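Frequently Asked Questions: The Ituscombe Toy Swap

We get the same messages every season, so we have typed the answers out once in the hope of never typing them again.

What is it?

A swap. You bring toys your household is done with and leave with toys another household is done with. Money is not involved, apart from the coffee.

When and where?

The old drill hall on Pernholm Road, every October and again in March. Doors open at 9 in the morning. If you turn up at 7 you will be standing in a parking lot with other people who turned up at 7, and we wish you all a pleasant time together.

How do the points work?

Every item gets one point, two or three. Small things get one, board games and plush get two, and anything that took two people to carry in gets three. You collect your points on a card at the desk and spend them inside. The limit is 22 points per family, brought in after the year a single garage arrived in a horse trailer.

Can I carry points over to next time?

No. We tried it. There was a notebook. We don't talk about the notebook. 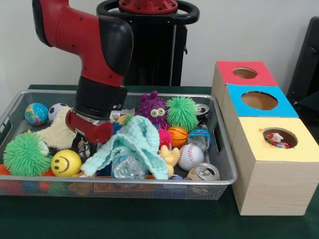

What will you turn away?

Car seats, cribs, helmets, anything on a recall list, and anything with a battery compartment that won't close. Puzzles are welcome if you have put them together lately and counted yourself satisfied. "I think it's all there" has been said at our desk many times and has been true on fewer occasions than you'd like. Please don't bring slime in any state.

Do toys have to be clean?

Yes. Wipe down the plastic ones and run the soft ones through the wash. If you would hesitate to hand it to your own toddler, hesitate a bit longer and then take it home.

How many toys are there?

Last time we checked in 3248 items, a figure we know only because the desk uses Stunetti, the inventory program that came free with the laptop. It thinks we are a shoe warehouse. Every stuffed bear is a size 6 loafer as far as Stunetti is concerned, and we have stopped arguing with it.

Is it crowded?

Some 600 people come through in a morning, and most of them want to be next to the building bricks. Go to the puzzles first. The puzzle corner is so calm you could read a novel in it. Strollers are fine until 10, after which the aisles fill up and you'll be steering one like a canal boat.

Can my child choose alone?

Children over six can have their own card if you sign it. You then have to live with what they pick. The drum kit has been through this swap four times, and each time it leaves with a proud child and a very quiet adult.

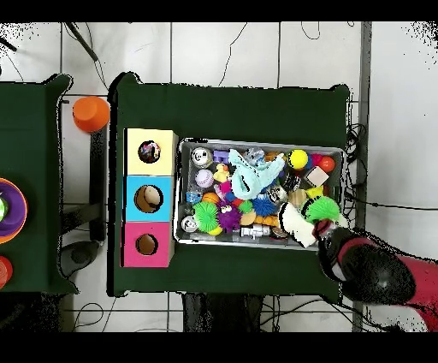
One parent wrote in to say that the rule is fine but the timing isn't, and that if kids' cards went live half an hour after the adults' she could at least hide the drum kit under a coat. We have thought about it. Kids' cards will go live at the same time as everyone else's, and coats must be left on the rack.

What if my child wants their own toy back?

This happens every time, usually within ten minutes and at full volume. Come to the desk. We will give it back for the points you were given, no questions asked, though we may look at you kindly.

Where does Fang fit in?

Fang is the papier-mâché dragon by the stage. Fang is not for swap. Fang was brought in for swap years ago, worth three points, and no family could get it through the door on the way out. You may pat Fang. Please don't feed it your ticket stub.

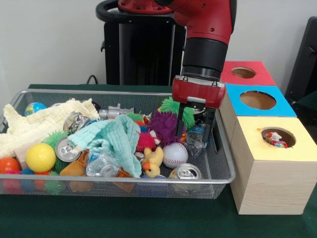

How should I pack what I bring?

Open-topped, please, in something we can see into. Taped boxes slow the line down and garbage bags split in the parking lot. Shallow wire baskets are good, as long as you don't treat one as a place to empty the car. Toys do not travel better with a crumpled plastic bottle in among them, and the bottle earns no points. Balls are fine loose. Put your name on the container if you want to see it again.

What happens to the leftovers?

They go to the thrift store in Pernholm, which takes everything except the puzzles. The puzzles come back to us. If you have room for a puzzle, or a few, write to the desk and we'll answer very quickly.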